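Print this message | E-mail this message to a friend

List: Nemthorpe collectors' exchange
Subject: Re: Trorkum figurines, second series, base marks
Date: Feb 1, 2018

> I have been offered a boxed Trorkum heron from the second series.
> The seller says it is a first run. The base has the impressed
> wheel but no painted number, and the glaze stops short of the
> foot. Is that right for a first run, and does the missing number
> matter? The asking price is 69 pounds with the card.

The impressed wheel on its own does not settle it. The wheel was used on both runs of the second series. What separates them is the foot and the vent hole.

First run: foot ring left unglazed, vent hole 11 mm across, placed off centre towards the tail. The number was painted by hand in brown under the wheel. It was put on over the glaze and rubs off with handling, so a blank base is not proof of anything. Hold it under a strong lamp at a low angle and you can often find the ghost of the figures.

Second run: foot ring wiped but with a thin skin of glaze left on it, smaller vent hole, dead centre. The number is a transfer and does not rub off. If yours has no number and a centred hole, I would suspect a second sold off at the works door. 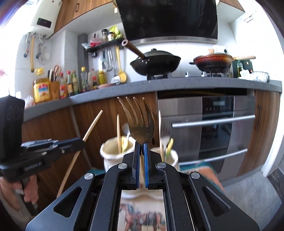 Vol. 11, No. 30

The edition size was given on the card as 2,000 for each model. I do not believe all of them were made. My own list of herons, kept from sales and from this exchange, has nothing on it with a number in the top quarter. The otter and the hare go higher.

On the card: the first printing names the Nastiren works on the back, bottom left. The later one gives the Cârstea address. Cards were swapped between boxes by dealers, so a matching card adds little unless the number on it agrees with the base. Without a number on the base you cannot check that.

As to price, 69 is fair for a first run with a sound beak. Run a fingernail along the underside of the beak before you pay. Repairs there are usually sprayed, and the sprayed area feels warmer and slightly soft next to the glaze. Check the box insert too. The foam crumbles and marks the white parts, and the stain does not come out with soap. Bleach will lift it but dulls the surface.

Please post the hole size when you have measured it.

Print this message | E-mail this message to a friend

Comments (3)

potshelf: My heron has the off-centre hole and a glazed foot. Where does that leave it?

List member, Nemthorpe: Same on my hare. I put it down as a late first run. Bought in September with the Cârstea card.

oddglaze: Transfer numbers do come off if somebody uses acetone. I have seen it done.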